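In praise of the small thing in the bag

2/25/19 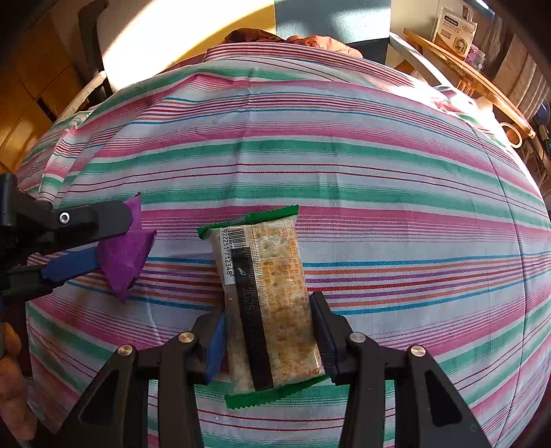 A snack bar in its wrapper, with stripes behind.

My grandmother never left the house without something to eat in her handbag. It might be a boiled sweet, or two digestives wrapped in a paper napkin, or (on one memorable coach trip to the coast) an entire cold sausage in greaseproof. She wasn't a greedy woman and she rarely ate any of it herself. She simply believed that sooner or later someone near her would be hungry, and that it would be a poor show to have nothing to offer them.

I have been thinking about her a good deal this winter, because the snack has been getting a very bad press. Every magazine I pick up in a waiting room tells me that we graze too much, that we have forgotten how to sit down to a proper meal, and that the little packet in the coat pocket is to blame for most of what ails us. I do see the point. I like a laid table as much as anyone, and I have been known to be quite stern with my own children about crisps before supper. But I think something rather kind gets lost in all the scolding, and I should like to put in a word for it.

Last December I was stuck on a train outside Kallard for the better part of an evening. The heating had gone, the trolley had been and gone too, and the carriage had reached that stage where people sigh at the windows. The man across from me, whose name I later learned was Miklós Nyitrai, opened his rucksack and brought out a seed bar, which he broke into four. He gave a piece to me, a piece to a student with enormous headphones, and a piece to a small boy who had been kicking my seat since the station before last. It was a dry sort of bar, if I'm truthful, and my share was about the size of a postage stamp. But we all began talking after that! The student was going home to tell her parents she had changed courses. Miklós repaired church organs and had strong views on damp. The boy stopped kicking, and showed us a tooth that was nearly out.

You can't do that with a three-course dinner. Dinner has to be planned and invited to, and somebody has to worry about the chairs. A bar or a bag of nuts asks for nothing of the sort, and you can hand it to a stranger without either of you owing the other a thank-you card.

I know the objections, and I'll take the strongest of them first. There is too much wrapping. Yes, there is, and I wish the makers would put their minds to it, and I wish my council would take the stuff along with the bottles. My neighbour bakes her own oat squares every fortnight and carries them in an old tobacco tin, and I admire her enormously and have twice resolved to copy her. The second objection is cost. A bar from the station kiosk is a silly price, and a family who relied on them would be quite right to feel robbed. Buy them in the big box, or make a tray of flapjack and cut it mean.

The third objection, that snacking spoils the appetite, I will answer only by saying that mine has never been spoiled by anything, and I am fifty-nine.

What I would ask for is a little less shame about it all. Let the office drawer have its biscuits. Let the nurse coming off a long shift eat something at the bus stop without feeling she has let the side down. And put something in your own bag tonight, even if you're only going as far as the library, and pack enough of it to break in half.

My grandmother's handbag came to me in the end. There was a mint in the side pocket, very old, and I'm afraid I ate it.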